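Sorting the Mortgage Papers at Home: What Works and What's a Waste of Money

Every few months somebody tries to sell me a better way to keep my home loan paperwork. A binder with pre-printed tabs. An app with a vault in it. Last December it was a "homeowner's document centre" called Covia, which on close inspection was an accordion file in a nicer colour. I've been through two mortgages and a renewal, and I have yet to meet a system that beats a cardboard box and one dull hour at the kitchen table.

Start with what you're told to keep, because most of the lists are padded. The one our lender sent ran to 61 items. Some of those were flyers. The signed mortgage agreement, the title documents, the lawyer's closing letter, the property survey if you have one, the home insurance policy and the annual statements are the ones I'd fetch out of a flood. Renovation receipts go in too, whatever the experts say about photographing them and throwing out the paper. Thermal receipts fade. Copy them on plain paper the week you get them and staple the two together.

Labels. Write the year first and the thing second: 2026 property tax, 2026 insurance. If you start with the thing, you end up with nine folders beginning with "house". Pencil on the tab is fine. I was given a label maker and used it for a month, until it wanted a cartridge that cost more than the folders.

Fireproof boxes. I'm not convinced by the cheap ones. Read the rating on the underside, then check whether it says anything about water, as the fire department will be bringing plenty. My neighbour Marlina Lumenta keeps hers in a zip bag inside a cookie tin on the top shelf of the hall closet, with certified copies at her sister's place. It cost her next to nothing and I can't find much wrong with it.

Scanning. Do it, but don't expect miracles. A phone is good enough for statements if you lay them on a dark surface near a window and turn off the overhead light. Flatten the creases first under a heavy cookbook overnight. Don't iron them. Pascual Benítez swears by a warm iron and a tea towel, and his survey now has a shine on it that wasn't there when it left the surveyor's office.

Name the file the same way as the folder. Put one copy on the computer and one on a memory stick, and open the memory stick once a year to see if it still works. Mine didn't, the first time I checked.
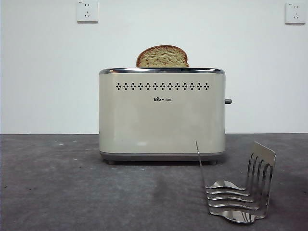

Then there's the matter of checking the numbers. When the annual statement arrives, compare the closing balance on last year's with the opening balance on this one. It takes as long as breakfast. Ours was out by $2,475 one year — a lump payment that had been put against the wrong account — and the cheerful fellow on the phone assured me the system would have caught it. Perhaps. I'd sooner have the cancelled cheque in my hand.

Shredding is the last chore. Bank slips can go once they match the statement. Keep the statements themselves until the loan is discharged, and keep the discharge papers for good. A small cross-cut shredder jams if you feed it more than it wants, no matter what's printed on the carton, so go two sheets at a time and pull the staples. The "lubricating sheets" are oil in an envelope.

Next month: utility bills, and whether you need any of them.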